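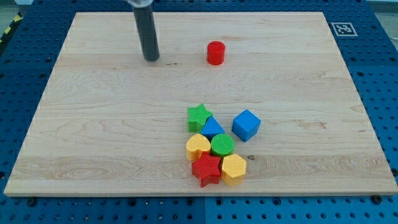 Wanted: people who'll bake the same loaf four times and tell me the truth about it

Hello! I'm Tegwen Eynon and I'm writing a small book of everyday bread recipes called Hester (after my starter, who has been living in a jar on my windowsill for longer than I've lived with my husband). The recipes work in my kitchen. What I need to know is whether they work in yours, with your wobbly oven shelf and your children asking for a snack halfway through the kneading.

So I'm after 60 home bakers to test them over the summer, starting in June.

Who I'm looking for

Anyone who cooks at home and can read English comfortably. You don't have to be good at bread. I'd love a decent number of people who have never made a loaf in their lives, plus a few who've tried and ended up with something you could prop a door open with. Experienced bakers are welcome too, but please be ready to follow the recipe as written, even when your hands are itching to add more flour – I know how hard that is!

You'll need an oven, digital scales, one loaf tin, a large bowl and a clear bit of worktop or a board to knead on. A stand mixer is fine to own but please leave it in the cupboard for this. If you can't eat wheat, I'm sorry, this round isn't for you. Lowri Jenkins is planning a rye and oat batch later on and I can put your name down for it.

What you'd be doing

You get one recipe and you bake it four times, once a week or so, on whatever day suits you. After each bake you fill in a two-page form. It asks how long the dough took to rise, how warm your kitchen was (a guess is fine), where you got stuck, and what the people in your house said when they ate it. Please write down the rude comments, they're the useful ones. I'd also like a phone snap of a cut slice, nothing fancy.

At the end there's a phone chat of half an hour or so with me or with Silviu Avram, who is doing the layout and wants to know which pages you had to flip back to with doughy fingers.

What you get

Flour and yeast for all four bakes, posted to you, and your return postage paid if you'd rather fill in the forms by hand. A copy of the book when it's printed, with your name in the back unless you'd prefer it wasn't. There's no fee, I'm afraid. I'm paying for this out of my own pocket and the flour has eaten most of it.

How to put your name down

Write me a few lines saying what sort of oven you have (gas, electric, fan, range, the one that came with the flat and has lost all its numbers), how often you bake, and anything you're allergic to. Post it to Tegwen Eynon, Hester Bread, PO Box 569, or hand it in at my stall at the Saturday market, where I'm usually to be found until one o'clock. If you and a friend want to test the same recipe in two different kitchens, send your notes together and say so – I'd really like a few pairs.

I'll write back to everyone, though it may take me a week or two if the post piles up.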